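Hand swap day at the bench! Thread, because I have opinions and cold coffee. 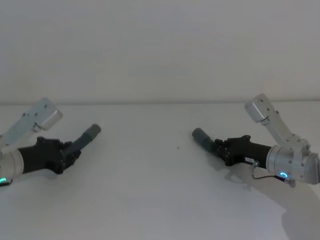
Stavik Manipulation Group, Haugland Lab

1/ For anyone new: we've been trying to pick between two hands for the two-arm setup since October. The Aton is the one we know. The Vultska is the one everybody in the hallway keeps asking me about.

2/ Same test for both. 200 picks off the white table, mixed small parts, same controller, same speed limits. I wanted to do more but I also wanted to go home at some point.

3/ Aton first. Closes fast, opens fast, super predictable. Where it gets me is thin stuff. Washers, keys, anything that lies flat. It shoves them along the tabletop like a kid pushing peas around a plate.

4/ The Vultska is slower to close — you notice it right away, 700 ms for a full close with the settings we had — but wow, the flat parts. It gets a fingertip under the edge and just picks the thing up. I yelled a little.

5/ Weight! The Vultska is 945 grams with our mounting plate on it, and I had to redo the payload numbers on both arms before they stopped sagging at full reach. If you skip that step your first hour is going to be very confusing (ask me how I know).

6/ Cables are still my least favorite part of this whole job. Any loop hanging under the hand is a loop that wants to catch on something when the wrist rolls. I've zip-tied, I've Velcroed, I've begged. Currently leaning toward a shorter cable and a right-angle plug.

7/ Someone asked about two-arm handoffs. We got them going with the Vultska late in the afternoon, left to right only. Right to left drops the part way more often and I don't know why yet. Could be calibration. Could be me, I did the right side after lunch.

8/ Birger Dalen thinks it's the timing between the 2 controllers and he's usually right about that kind of thing, so tomorrow we log both clocks and see who buys the cinnamon rolls.

9/ Software side: the Aton driver worked out of the box. The Vultska one needed a config file I found on page three of a forum thread, and the units for force are not the units in the manual. Check yours before you crush a ping-pong ball.

10/ So which one would I buy? For boxes and bottles, Aton, easy. For our junk-drawer parts I'd take the Vultska and live with the slow close. Ask me again once the handoffs work both ways.

11/ If you've run either of these with a wrist camera, tell me where you mounted it! I've tried two spots so far and the fingers block the view in both.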